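Cuaderno de taller -- Orysia Mykhailiuk
Mayo, empezado a las 7:40, con el horno todavía cerrado

Esmalte Vornalis, tercera hornada de pruebas

Escribo antes de abrir, porque la última vez escribí después y ya recordaba las cosas como me convenía. Lo que espero: que el blanco Vornalis deje de hacer agujeritos en la base de los cuencos y que el borde quede un poco más cálido, color de galleta. Lo que temo: que siga igual y que el problema esté en la pasta, que ya tenemos comprada para todo el verano.

Para los que leen esto sin haber estado en las dos primeras: Vornalis es el nombre que le pusimos al blanco satinado de la vajilla pequeña. La receta de partida, por 100 gramos de mezcla seca, lleva 66 de feldespato y 20 de caolín, y el resto se reparte entre creta y cuarzo. El opacificante va aparte y lo apunto en las hojas de cada prueba. Es una receta sencilla y bastante rígida cuando está cruda. Se agrieta al secar si la capa es gruesa, y donde se agrieta, después se retira en el fuego.

La pasta es la de Stinduscombe, la clara, con muy poca chamota. Me gusta mucho en el torno. En el bizcocho es menos amable: si lo subimos deprisa, quedan gases dentro, y pienso que esos gases salen luego a través del esmalte. No tengo prueba de esto todavía. Tengo una sospecha y tres cuencos feos.

Qué cambié esta vez

Bizcocho más lento. Dejé el horno Harkov una hora entera de mantenimiento al final, con el tapón de arriba abierto. Antes lo cerraba demasiado pronto, por costumbre de mi horno viejo, que perdía calor por todas partes.

Tamiz más fino, y dos pasadas. Quedaron en la malla unos granos duros de creta que no se deshacen con el dedo. Los guardé en un sobre con la fecha del saco. Si alguien abre otro saco, por favor que mire si tiene los mismos granos.

La mitad del caolín va calcinada. Esto lo leí hace tiempo y nunca lo había hecho, por pereza de calcinar. Lo hice en un cuenco de bizcocho, dentro de la misma hornada, y salió un polvo muy suelto y un poco rosado. En el cubo se nota enseguida: el esmalte se mueve de otra manera, más como leche y menos como yogur, y al secar no vi ninguna grieta.

Frita Boros en una serie pequeña. Sustituí con ella una parte del feldespato, en cantidades crecientes, desde muy poco hasta demasiado. La última placa es para aprender, no para usar.

En total son 19 placas, más los cuencos. Las placas están marcadas por detrás con óxido de hierro y pincel fino. En la segunda hornada marqué con lápiz cerámico y perdí dos números, así que no vuelvo al lápiz.

10:15. Abierto.

El cono testigo está bien caído en el estante de abajo y un poco menos en el de arriba. El Harkov sigue siendo más frío arriba, también con la subida lenta. No es grave para este esmalte, pero para los rojos sí lo será.

Voy por orden.

Placas con caolín calcinado y sin frita. Mucho mejor. La superficie es satinada, cerrada, agradable a la uña. En la arista de la placa el blanco se adelgaza y deja ver la pasta, con ese tono de galleta que yo quería. En la base de la placa en forma de L, donde el esmalte se acumula, hay dos agujeritos en una y ninguno en las otras. Comparado con la hornada anterior es una diferencia grande, y me cuesta decir cuánto es del bizcocho y cuánto del caolín. Cometí el error clásico de cambiar las dos cosas al mismo tiempo. Tengo que repetir con el bizcocho antiguo y la receta nueva. Es aburrido pero hay que hacerlo.

Placas con poca frita Boros. Más brillo del que quiero, pero un brillo limpio. Para el interior de las tazas sería bueno, porque la cucharilla deja marcas grises en el satinado y en este no las deja. Lo probé con una cucharilla de la cocina, frotando bastante fuerte, y la marca salió con agua y jabón.

Placas con mucha frita. Corre. La última llegó hasta el pie y dejó una gota en la placa refractaria. La limpié con la piedra y puse otra capa de separador. Curiosamente, el color de esa placa es el más bonito de todos, un blanco casi azulado donde está grueso. Lo apunto por si un día queremos algo para la pared, que pueda correr sin molestar.

Cuencos. Tres en el estante de abajo y tres arriba. Los de abajo, bien. De los de arriba, uno tiene un retirado del tamaño de una lenteja cerca del pie, con una huella de dedo casi perfecta en el borde de la falta. Esto es grasa de mano, y la mano es la mía, porque ese día me había puesto crema. Guantes o manos lavadas, escrito aquí con vergüenza.

Sobre el grosor de la capa

Sigo midiendo con la aguja, pinchando el esmalte todavía húmedo, y sigo sin fiarme de mi mano. El baño de tres segundos da una capa correcta en bizcocho normal, pero el bizcocho lento absorbe un poco más y la misma inmersión ya resulta gruesa. Propongo contar dos segundos y medio en voz alta, todos con el mismo ritmo. Suena ridículo, lo sé. En el taller donde aprendí lo hacíamos cantando, y las tazas salían iguales.

También la densidad: peso siempre el mismo vaso lleno hasta la raya, pero la raya es de rotulador y ya se ha borrado dos veces. Pido un vaso graduado para la próxima compra. Mientras tanto he hecho una muesca con la lima.

Sobre cómo mirar las placas

Esto me parece más importante de lo que pensaba. Con las placas tumbadas en la mesa, el satinado y el brillante casi se confunden, depende de la ventana. Cuando las levanto y las pongo a distintas alturas, la diferencia salta a la vista enseguida. Prefiero verlas también cerca de algo corriente, con una superficie lisa y mate al lado de otra que refleje, para que el ojo tenga con qué comparar.
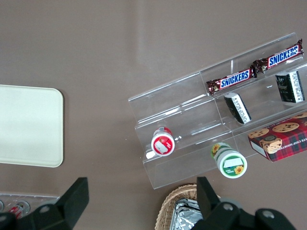
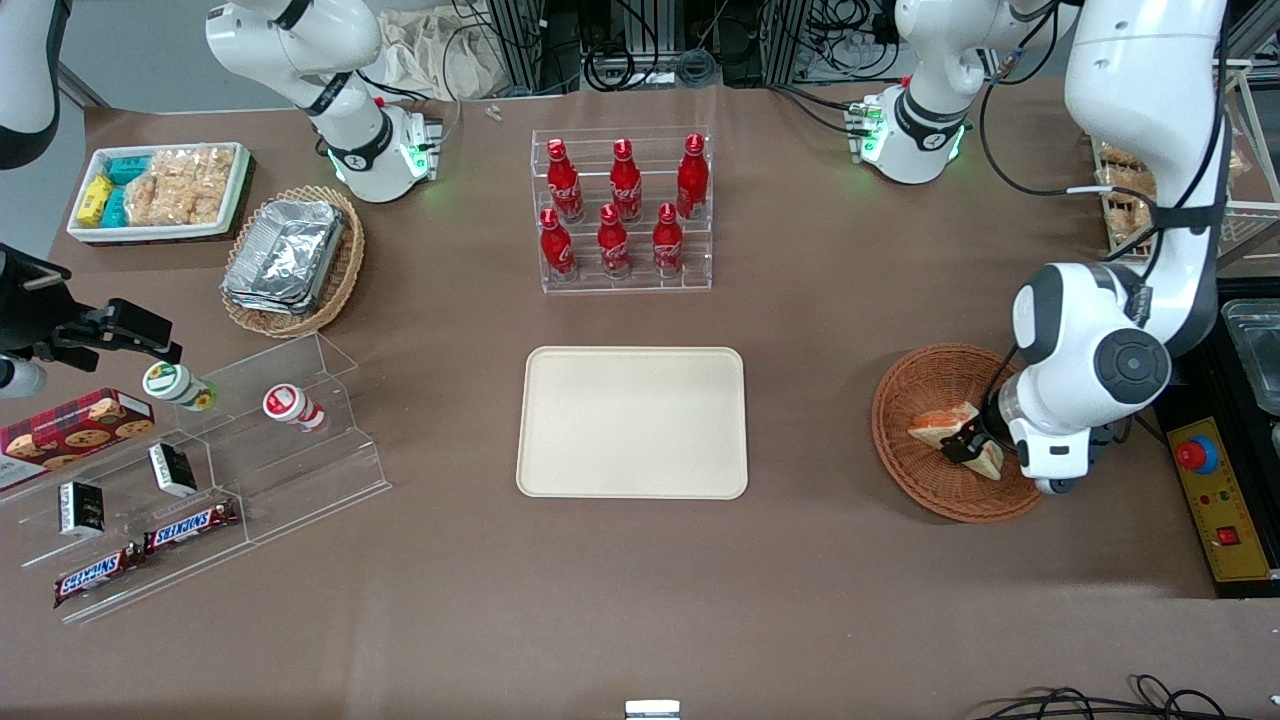

La bandeja clara y lisa, y el soporte transparente escalonado, sobre la mesa marrón.

El tono de crema que busco para el borde de los cuencos es más o menos de esa familia, un punto más tostado si es posible. Con óxido de hierro amarillo, en cantidad mínima, creo que se llega, pero entonces el centro también se calienta y pierde la limpieza. Otra vía sería dejar el esmalte como está y pasar una esponja húmeda por el borde antes de cocer, de modo que la pasta trabaje sola. Haré las dos, en placas separadas esta vez.

Pendiente

Repetir la receta con caolín calcinado sobre el bizcocho antiguo. Quedan piezas de aquella hornada en la caja de debajo del torno, la que no tiene tapa.

Calcinar más caolín. Lo que queda en el bote no alcanza para un cubo entero.

Mirar la resistencia superior del Harkov. Con el horno frío vi una espira un poco salida de su canal. No la toqué, porque estas cosas se rompen cuando están frías y uno tiene confianza.

Prueba de congelador y agua hirviendo con un cuenco de los de abajo, para ver si craquela. El retirado del estante de arriba puede servir para romperlo y mirar la sección.

Etiquetar el cubo. Ahora hay dos cubos blancos con esmalte blanco y tapa blanca, y solo yo sé cuál es el nuevo. El nuevo es el de la izquierda, y lleva una goma verde en el asa hasta que encuentre las etiquetas.

16:30. Añado: el cuenco salió del congelador, recibió el agua hirviendo y de momento no se oye nada. Lo pinté con tinta y lo lavé, sin líneas visibles. Lo dejo en el alféizar y lo miro mañana con la lupa.

O. M.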